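Cornix Music Catalog, Station Edition
Section 4: Entering Artists, Groups and Album Credits 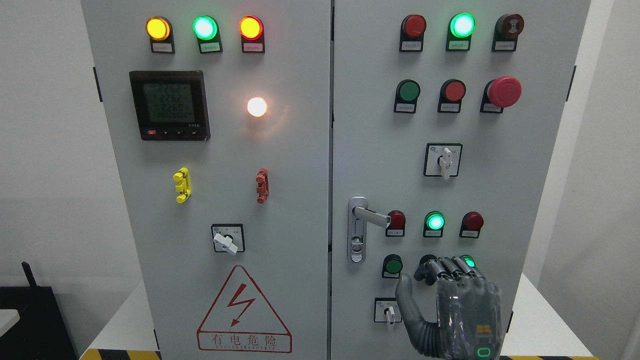
4.1 Before you start

This section covers the manual entry of performers and their credits. Importing credits from a spreadsheet is covered in Section 6. Broadcast logging is covered in Section 9.

You need:

- An account with the Editor or Administrator role. Reader accounts can open every screen in this section but cannot save.
- The album in hand, or a scan of the full liner notes. Front and back covers alone do not carry session credits.
- The label list, already loaded. If the Label field is empty on every album, load the list first (Section 2).

Cornix keeps three kinds of record that are easy to confuse:

Person. One human being, whatever names that person has recorded under.
Group. Any act with members: a quartet, a family group, a choir, a band.
Credit. The link between a Person or Group and one album or one track, with a role attached.

Albums never hold performer names as text. They hold credits, and the credit points to a Person or a Group. If a name is misspelled on an album page, correct the Person or Group record. The album page picks up the change at the next refresh.

4.2 Creating a Person record

1. Open Artists > New > Person.

2. Type the family name in the Sort field, a comma, then the given name. Do not type titles such as Rev. or Dr. in this field. Put them in Prefix.

3. Type the name as it should appear on screen in the Display field. Capital letters are kept as typed.

4. Press Check. Cornix compares the entry with existing records and lists close matches.

5. If a match is the same person, click Use Existing and stop. If not, click Continue.

6. Under Other Names, add each name the person has recorded under. Enter one name per line. Married names, stage names and alternate spellings all go here.

7. Under Voice or Instrument, pick a main entry from the list. Up to 4 more can be added. Lead, tenor, baritone and bass are listed separately from the solo voice types, and a quartet tenor should not be entered as Tenor (solo).

8. Click Save. The record number appears at the top right.

Note: The Sort field accepts letters with accents. Searches ignore accents, so a search without them will still find the record.

Caution: Do not create a second Person record for a stage name. Royalty and airplay reports count by record number, and a split record gives two partial totals. To repair a split record, see 4.7.

4.3 Creating a Group record

1. Open Artists > New > Group.

2. Type the group name in Display. Leave out a leading "The" in the Sort field. For the Mykhailiuk Quartet, Display and Sort are the same.

3. Choose a Group Type. The type controls which roles are offered later. A group entered as Choir will not offer Lead or Bass as member roles.

4. Enter the year formed. If only the decade is known, tick Approximate and enter the first year of the decade.

5. If the group has stopped recording, enter the last active year. Leave the field blank for an active group. Do not enter the current year.

6. Click Save.

If a group changed its name and kept its members, use one Group record and add the old name under Other Names. If it changed its name and most of its members, make a new Group record and join the two with Relations > Followed By.

4.4 Adding members to a group

Membership is stored as a set of terms. Each term has a start, an end and a role. A person who left and came back has two or more terms in the same group.

1. Open the Group record and click the Members tab.

2. Click Add Member. Type at least three letters of the family name and choose the Person record.

3. Choose the role.

4. Enter the start year. Month is optional.

5. Enter the end year, or leave it blank for a current member.

6. For a second or later term, highlight the member's line and click Add Term. Do not click Add Member again. Cornix rejects a duplicate member with message 174.

7. Click Save on the Members tab. The Save button at the top of the record saves only the main fields.

Notes on terms:

- Terms for the same person and the same role may not overlap. Terms for different roles may. A baritone who also played piano for the group has two lines covering the same years.
- A guest on a tour or a single album is not a member. Enter a guest through credits (4.5).
- A person who filled in during an illness or leave can be entered as a member with the Substitute box ticked. Substitutes are left off the printed member list unless the option is turned on in Settings > Reports.

4.5 Adding album credits

1. Open the album and click Credits.

2. Choose the level. Album applies the credit to every track. Track applies it to the tracks you tick.

3. Enter the main artist first. The main artist decides where the album is filed. Only one Person or Group can be the main artist, except on an album marked Joint, which allows 2.

4. Click Add Credit, choose the Person or Group, and choose the role. The standard list has 21 roles. An Administrator can add local roles, but local roles are not exported to Nitik.

5. In As Printed, type the name exactly as it stands in the liner notes, including errors. Leave the field blank when the printed name is the same as Display.

6. Repeat steps 4 and 5 for each credit.

7. Click Save Credits.

When the main artist is a group, Cornix offers to fill in the members for the recording year. Click Fill Members to accept. Check the result against the liner notes before saving. The fill uses the recording year if there is one and the release year if there is not, and a change of members between the two years will give the wrong names.

Caution: Fill Members replaces any member credits already on the album. Producer, writer and engineer credits are not touched.

Special cases

Songwriters. Enter writers at track level only. A writer entered at album level will be credited with every song, including traditional hymns and medleys.

Traditional songs. Use the Person record named Traditional, which is supplied with the program. Enter the arranger in the normal way.

Live albums with guests. Enter each guest at track level with the role Guest Vocal or Guest Instrument. If the notes do not say which tracks the guest appears on, enter the guest at album level and tick Tracks Unknown.

Reissues. Do not re-enter credits. Open the reissue, click Copy Credits From, and select the first release. Add bonus tracks afterward.

Compilations. Set the main artist to Various and enter the performers track by track. A compilation of one artist's own recordings is filed under that artist and is not set to Various.

4.6 Sending records to Nitik

Nitik is the shared index used by member stations. Sending is optional and is off by default.

1. Open Settings > Sharing and enter the station key supplied with your license.

2. Tick the record types to send. Credits cannot be sent unless both Persons and Groups are ticked.

3. Click Test. The line below the button should read Connected.

4. Click Send Now, or set a nightly time.

Rejected records are listed under Sharing > Returned with a reason code. The most common are:

N-2: Person has no Sort name. Open the record and complete the field.
N-4: Member term has an end year earlier than its start year.
N-21: Role is local and has no standard match. Choose a standard role or leave the credit unsent.

Note: Withdrawing a record from Nitik does not delete it from stations that have already copied it.

4.7 Merging duplicate records

1. Back up the catalog (Section 11). A merge cannot be undone.

2. Open Artists > Tools > Merge.

3. Place the record to keep on the left and the duplicate on the right.

4. Review the fields marked in color. For each one, click the side to keep.

5. Click Merge. Credits and terms move to the record on the left. The display name of the other record is added to Other Names.

6. Open the Members tab of each group concerned and look for overlapping terms. Merge keeps both lines and marks them with an asterisk.

A Person cannot be merged with a Group. If a solo artist was entered as a Group by mistake, create the Person record and move the credits with Tools > Reassign, then delete the Group.

Kadholm document revision: March 8, 2025. Applies to Station Edition only. Section 5 continues with track timings and medleys.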